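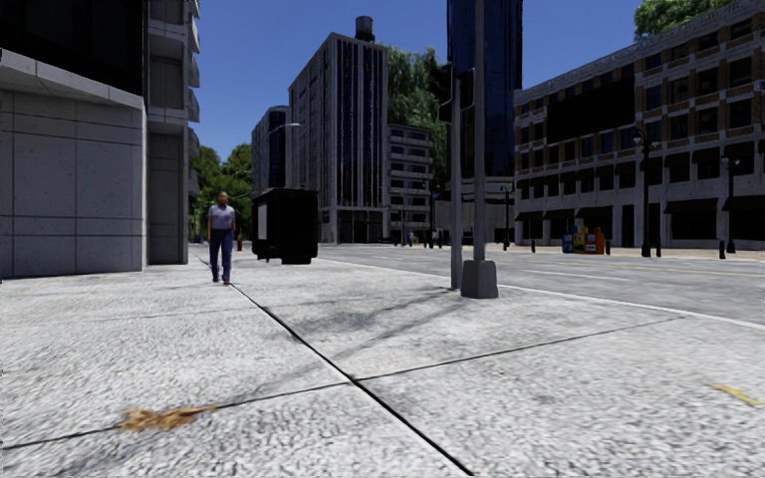

Chapter 3
Planning a Path Among Walking People

In this chapter we write the local planner for Sivden, a small delivery robot that drives on sidewalks. All tests are made in the Menum simulator, on a city street with one pedestrian. The planner makes a new path 10 times in each second. It receives the map, the goal and the position of the person.
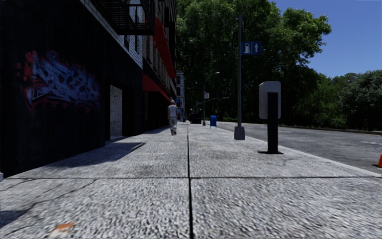
When the person walks in the same direction as the robot, the planner has two choices: it can follow, or it can pass. A first version should only follow. Passing needs a prediction of the motion, and we add it in Section 3.2.

Before you continue, install the Prira package and set the random seed to 3421. Each run is limited to 60 seconds.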